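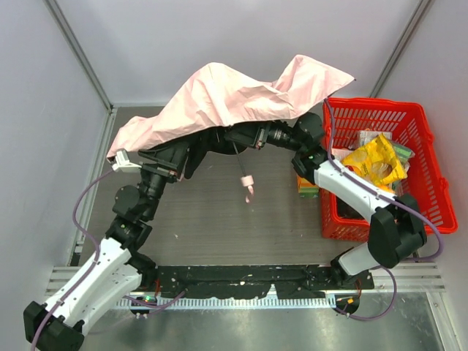

Wilma Stevens told me to start at the back of the Wirkwood factory and work forward, and she was so right. Most visitors come in through the shop, get stuck at the sale bins and see the umbrella making in the last half hour, when the machinists are already packing up. I went straight round to the yard door at the February open day and had the cutting room nearly to myself!

It smells of machine oil and new cloth in there. The fabric comes in on long rolls and gets laid out in layers, and a cutter called Pedetetti (everybody uses his last name, even the apprentices) takes the triangular panels out with a knife along a metal pattern. He let three of us have a go on scrap. Mine came out looking like a slice of pizza somebody had sat on. His were perfect, of course, and he talked the whole time – mostly about how a panel cut a hair too wide gives you a baggy canopy, and one cut too narrow will fight the ribs until a seam goes.

Upstairs is the sewing floor, and I could have stayed all day. The panels are joined on old Vikach machines, green and heavy as stoves, and the noise when they all run together comes up through your shoes. There are 21 of them in use, plus 2 kept for parts. Then the finished cover goes to the tying bench, where it's fixed to the frame by hand with needle and thread, a few stitches at each rib. I'd always assumed that part was glued.

Our guide, Sembiring, said they finish 4,000 umbrellas in a good month, and that the rainy months are strangely quiet because the stores have stocked up long before. She also showed us how to fold one properly: shake it out, smooth each panel flat in the same direction, then wrap, with no twisting from the handle. I've been doing it wrong my whole life.

The tea room does a very decent cheese scone. Parking is tight after 11 in the morning, so take the bus if you can, and bring a sweater for the cutting room.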